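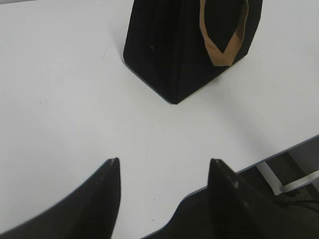 Should a small town library charge for late returns? Fines cost more to collect than they bring in, and they keep away the readers a library most needs to reach.

Wustarby dropped its fines in February. The case made for keeping them was that a charge gets books back on the shelf. The returns record does not bear this out. In the last full quarter with fines, 80 per cent of loans came back within a week of the due date. In the first quarter without them the figure was the same to the nearest point. A longer run may show a drift, and I would want to see it, but a penalty that makes no difference over three months was doing very little.

The money is the weaker argument still. A fine of 34 pence has to be logged, chased, taken at the desk, banked and matched to an account. The Jusow lending system sends a letter once a debt passes a set limit, and postage and paper for that letter come to more than most of the debts it asks for. Staff time is not counted in the published figures. It should be.

A second effect is harder to measure. Under the old rules a card was blocked when the sum owed reached 2 pounds. At the point of the change, 69 cards held by children under twelve were blocked. A child does not set the day of the family's trip into town, and a blocked card at that age tends to stay unused. Several of those accounts had seen no loans for over a year.

What should stay is the charge for lost items. A book not returned after eight weeks is billed at cost, and the bill is cancelled if the book turns up. This ties the payment to a real loss and leaves the ordinary late reader alone. Sial has worked this way for some time. Vostedo keeps fines for films only, on the grounds that loan periods are short and queues long — a fair point, though a shorter queue could be had by buying second copies.

The council is due to look at the policy again on 18th September. The report should set out collection costs in full, staff hours included, beside the income lost. Past reports gave only the income.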